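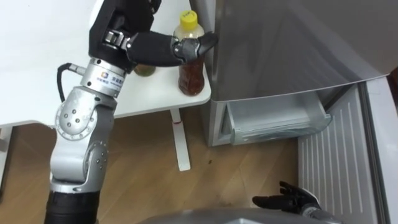

Equipment cost in household manipulation is dominated by the end effectors and their spares. The Jurkero planning model therefore budgets hands separately from arms, with a replacement reserve for each hand. Contact against a rigid surface, such as fingertips pressed to the edge of a stainless-steel refrigerator door, is entered as a wear event and charged to that reserve. Lindholm and Costello set the reserve at 9 percent of the purchase price per year. At the Orholm site, 827 hours of operation were planned against 2 spare hands.

Floor space and cabling form the second budget line. Figure 4 shows the Tangen layout, in which the robot works beside a long white desk and a black cable loops across the wooden floor. Overhead cable routing was priced at $2,637 per room, including labor. The Mudenham quote left this item out and was adjusted before comparison.

Figure 4. Humanoid robot at the desk, with cabling overhead and on the floor.

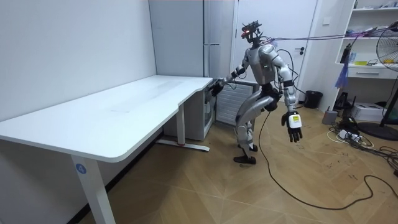

4.3 Depreciation and Resale

Arms and hands are depreciated on separate schedules, both starting in January of the year after delivery.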